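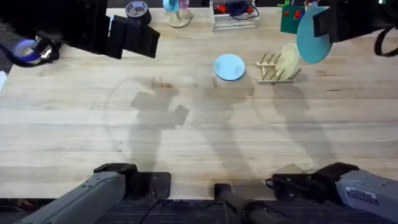 Page last changed: 2020-01-01 by N. Lavoie

Stutville Shared Workroom
Minutes of the users' meeting

Present: Ghassan Aoun (chair), Rania Yammine, Afaf Saab, Nathalie Lavoie (minutes)
Apologies: Dwight Thibodeau

1. Minutes of the last meeting
Agreed, with one correction: the shelf brackets cost 14 pounds.

2. Plates and dish rack
Rania asked for the wooden dish rack to stay on the large table, as it did when the light blue, cream and teal plates were out. Afaf would prefer it by the sink. Agreed that it stays on the table until March. Plates are to be stood upright between the dowels and not stacked.

3. Cups
The light blue cup and the small pink one are kept on the stand at the far side. Nathalie to ask Godora whether more cups in the same colours can be had.

4. Tape
The blue painter's tape and the grey duct tape are often left on the table after jobs. Ghassan will put up a hook for both. Duct tape is not to be used on the wood.
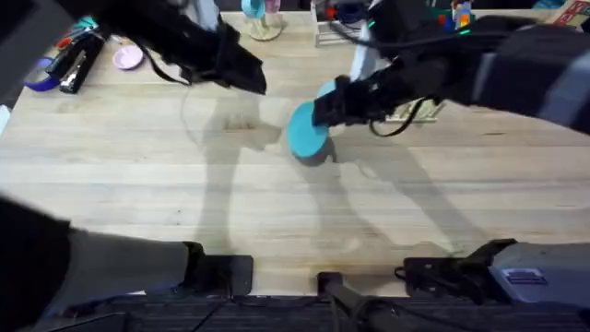
5. Stationery and toys
The stapler and the red-handled scissors were on the far side of the table with the toy blocks. Afaf wants the scissors kept apart from the blocks when children are in. Agreed. She will bring a lidded box.

6. Table top
Dwight had sent a quote from Ammann for sanding and oiling, 154 pounds. Rania thought this high. Limit set at 100 pounds; Dwight to go back to them.

7. Any other business
Two keys are still out. Please return them to Nathalie.

Next meeting in March, same room.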